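Most private music teachers in Kadenley charge 40 dollars for a half-hour lesson. I think they should stop selling half-hours to beginners at all.

I taught cello in Granthorpe for years before moving here. A seven-year-old spends the first few minutes unpacking and tuning, and the last few packing up. What is left is one scale and half of a piece. Parents think they are saving money, but the child goes home with a problem that was pointed out and never fixed.

Zübeyde Polat, who runs the studio on Paredes Street, switched to small groups in July. Three children share an hour, and each family pays less than before. They hear each other's mistakes and learn to count rests, a skill I could never teach well one on one.
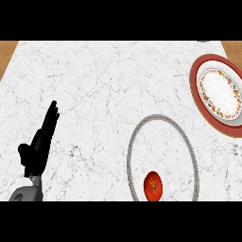 *Small tomato and red-rimmed plate on a marble counter.*

Stella Owino disagrees with me. She has taught violin to 58 students, and she says a shy child disappears in a group. I have seen that happen too. A good teacher can move that child to single lessons for a term and then try the group again.

The Sastovport youth orchestra has 3000 dollars set aside for lesson support this year. At present it pays only for private lessons. I would like to see it open to groups as well, starting with the fall intake. Applications are due before the spring concert, and the form is one page.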